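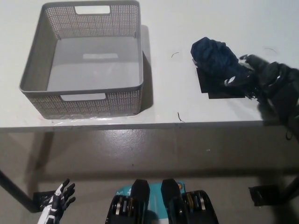 Gray storage basket and navy cloth on a white tabletop.

Transferring a Saved Game in Trirlow

Players may move one saved game between two consoles registered to the same Dunska account.

1. On the first console, open Records and select the save.
2. Choose Send – the console will display a 10-character code.
3. On the second console, choose Receive and enter the code within 32 minutes.
4. Confirm the player name and chapter, then select Accept.

Saves made before version 4 must be updated first.

Revised 31/03/2020, Uriel Gallegos, Player Support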